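Back to the Sunday league, minus the Sunday

Our season starts up again in August, and this year I signed on for a full one. Last year I filled in when the team was short, which meant I played most games anyway but never got a say in where. This time I paid the fee, I got a number, and I am a left back until further notice.

The team is called Lullura. It was the name of a bakery near the field that paid for the first set of shirts. The bakery closed and the name stayed. We play in the second division of a three-division league, small-sided in winter and full-sided from the end of summer. We finished 5th last time. The top 4 went into the playoff, so we missed by one place, and by goal difference at that. I went back through the results and found two games where we gave up a late goal while already losing badly. At the time those goals didn't seem to matter. They were the difference.

So the plan is to defend until the whistle, whatever the score is. We talked it over after the first practice and everybody agreed, which is easy to do in a parking lot.

Practice has been decent. We start at 7 in the evening when the heat lets up, and we get half the field because Werko has the other half. Werko won the division last season and they train the way you would expect. They have cones and a real warmup. We jog two laps and then take shots at the goalkeeper, who doesn't like it. I asked if we could spend the first 30 minutes on passing and the answer was that we could try it. We have tried it twice. The second time was better than the first.

My own job is mostly about positioning. I am not fast, so if the winger gets behind me the play is over. What I have been working on is standing a few steps deeper and making him go outside, where the cross has to come from farther out. Against Mokari in the preseason game it worked in the first half. In the second half they moved a quicker player to my side and it worked less. We lost 3-1, and two of those came from my side. I would call one of them my fault. On the other one I was where I was supposed to be and the ball took a bounce.

I also bought new shoes. My old ones split along the sole in the spring and I had been using glue. I looked at a pair that cost $199 and decided that no one playing left back in the second division needs those. I got a cheaper pair on clearance, half a size up, and I wear them with thick socks.
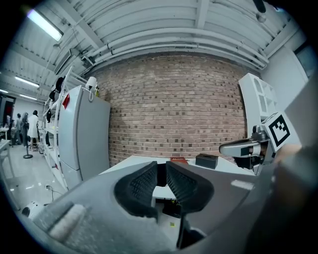
The first real game is away to Sasaki, on the turf field across town. I have played there once. The ball runs long on it and the sidelines are close to the fence, so throw-ins are awkward. They like to play it over the top early, which means the back line has to drop sooner than we are used to. I'll probably start. The other left back is out of town until the second week, and after that we'll split halves.

I'll post the score when I have it. If anyone in the league reads this and has a spare set of shin guards in a medium, I left mine at the Mokari game and they weren't in the bin when I went back.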